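Chapter 6
Showing the Robot What You Mean

6.1 Before You Touch Anything

By the end of Chapter 5 you could make an arm go to a point, and you may have been pleased with yourself. The arm went to the point. It went there again when asked. If somebody had moved the part two inches to the left in the meantime, it went to the point anyway and closed its gripper on nothing with great confidence.

This chapter is on the other way of doing business, in which you stop telling the robot where to go and show it what you want done. The usual names are teaching by demonstration, learning from demonstration, and programming by demonstration, and people who prefer one of these will correct you if you use another. We will say "demonstration" and leave it there.

The idea has an appeal that is hard to resist. You know how to put a piece of fruit in a bin. You have known since before you could talk. Writing it down as a program, with approach vectors and grasp widths and a recovery branch for when the fruit rolls, takes a good part of a week. Doing it takes two seconds. So why not do it, record it, and let the machine work out the rest?

The answer takes up this chapter and the two after it. The short form is that you know how to put fruit in a bin with your own hand, on your own arm, with your own eyes in your own head. The robot has none of these. Everything difficult about demonstration comes from the gap between your body and the one you are borrowing.

6.2 Two Ways to Lend a Hand

There are two main ways to give a demonstration, and you will meet both in the lab exercises.

The first is kinesthetic teaching, a long word for grabbing the arm and pushing it where it ought to go. The controller cancels out the arm's weight, the joints go slack in a polite sort of way, and you walk the wrist through the motion while the encoders write down each angle. Its great virtue is that you cannot ask for a pose the arm is unable to reach, as you are standing there failing to reach it. Its vices show up later. You are in front of the camera, for one thing, so that half your recorded images contain an elbow that will be absent when the robot works alone. And a person pushing an arm with both hands has none left over for working the fingers.

The second is teleoperation. You stand off to the side and move something — a glove, a joystick, a smaller copy of the arm, a pair of tracked handles — and the robot moves to match. Your elbow stays out of the picture. The fingers can be driven along with the wrist. In exchange, you give up the sense of touch, most of your depth perception, and for the first hour or so your good temper.

The Trukton cell, which we will use as a running case, is set up for the second method. It has two arms at a white table, and the left one carries a humanoid hand. The first task in the course notes is to take hold of a dragon fruit and move it to a tray. Students ask why it isn't a block. A block has flat sides and forgives everything. A dragon fruit has fins.

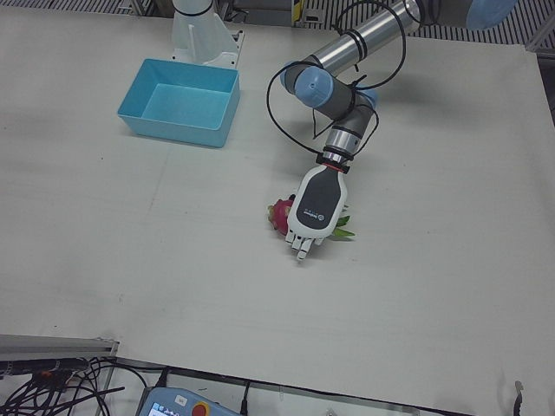
My first thirty tries, wrote one operator on the Vutlow users' list, I kept closing the hand when it looked right to me, and it was never right, because I was looking from where I stood and the fruit was being held from somewhere else. What fixed it was watching the fingertips come down to the table and ignoring the fruit completely. I still don't like it. It feels like threading a needle by staring at the thread.

The advice is sound, and we have stolen it for Exercise 6.3. Fingers that meet around the far side of a round object are hidden from most viewpoints by the object, the palm, or both. The tabletop is the one thing whose height you know for certain. Bring the fingertips down near the surface, close, and only then worry about whether you have anything.

6.3 Whose Hand Is It?

A humanoid hand encourages optimism. It has fingers, you have fingers, and the software draws a tidy line from each of yours to each of its. This mapping is called retargeting, and it works very well until you touch something.

Consider what you do when you pick up a round fruit. You do not close your fingers at an equal rate until they stop. One finger arrives first, the fruit shifts, the others adjust, and the thumb decides how hard to press. All of this takes place below the level at which you could describe it, and most of it depends on skin. A glove sends the robot your finger angles. It doesn't send the reason for them.

So the operator squeezes until the hand looks closed, and keeps squeezing, and feels nothing at all. Early Vutlow demonstrations are full of what the manual calls "excess commanded flexion" and what everyone in the room called juice. The cure is partly hardware (current limits on the finger motors) and partly habit. Close slowly, stop early, lift a little, look.

The wrist has its own troubles. Your wrist is attached to a forearm that weighs very little and hangs from a shoulder that goes nearly anywhere. An industrial six-axis arm has a reach, a set of joint limits, and a few poses where two axes line up and the controller loses its mind. These poses are singularities, and you met them in Section 4.5, where they were algebra. Here they are a sudden swing of the elbow in the middle of an otherwise lovely grasp.

Then there is the cabling. A cable looped around an arm needs slack to allow for the wrist's turning, and slack has opinions. A demonstration that rolls the wrist most of the way around in one direction may be fine once. Played back after another motion that rolled it the same way, it will pull a connector. The learning system sees joint angles and images, and unless you tell it otherwise it has no notion that the cable exists. When you plan a demonstration, unwind the wrist before you start. Write this on your hand if you must.

6.4 What Gets Recorded

A demonstration, once saved, is a set of time-stamped streams. At a minimum you want joint positions for every arm you are using, commanded positions for the same joints, the hand's finger positions, and images from at least one fixed camera. Students routinely save the measured positions and throw away the commanded ones, on the grounds that they look alike. They look alike while the hand is in open air. Once the fingers are pressing on a fruit, the command says "closed further" and the measurement says "stopped," and the difference between them is the only trace of force you have. Throw it away and your trained robot will touch things beautifully and never hold them.

The Kravchuk recordings, supplied with this book, contain 766 demonstrations of the fruit task. You may notice that the numbering of the raw files runs to 1,845. The rest were discarded for dropped frames, for fruit on the floor, and, in 212 cases, for an operator who forgot to stop recording and went to lunch. We mention this so that you will be gentle with yourself. Throwing out more than half of what you collect is ordinary, and the papers that report tidy datasets were written after the sweeping up.

Whether to throw out the failures is a harder question. A demonstration where the hand slips, backs off, and tries again is ugly, slow, and extremely useful, for it is the only place the robot will ever see what recovery looks like. A set made up of perfect grasps teaches a machine to be perfect from perfect starting positions. It will then begin its first real run a half inch off and have no idea what to do with itself. Keep the recoveries. Discard the ones where you gave up.

6.5 A Word on the Stop Button

It will seem strange to some readers that a chapter on teaching has a section on stopping. Those readers have not yet sneezed while wearing a tracked glove.

In teleoperation the robot does what your hand does, including the things your hand does without consulting you. Every session in this book uses an enabling switch, often called a deadman, which must be held for motion to pass through. The emergency stop is a separate matter. Know where it is before you enable the arm, and check that you can get to it with the hand that isn't doing the demonstrating. On many teach pendants it is the large red button on yellow, which helps only if you have not left the pendant out of reach.

The Granholm lab rule, which we adopt, is that the operator says "live" before enabling and "dead" after releasing. You will feel silly saying it. Say it anyway, at a volume that can be heard over the fans.

6.6 Warm-Up Exercises

6.1. With the arm disabled, put on the glove and pick up a piece of fruit ten times with your own hand. Write down which finger touches first each time. Trade notes with your lab partner and argue.

6.2. Enable the arm with nothing on the table except the tray. Drive the fingertips to a hover one inch above the surface and hold them there for 39 seconds. Plot the height. Explain the wobble without blaming the software.

6.3. Place the fruit near the middle of the table. Grasp it by watching only the fingertips and the tabletop, as described in Section 6.2. Record ten attempts and keep them all.

6.4. Plot commanded against measured finger position for one attempt from Exercise 6.3. Mark the moment of contact. Then ask your partner to mark it on a clean copy, and compare.

Section 6.7 takes up what to do when the two marks disagree, as they will.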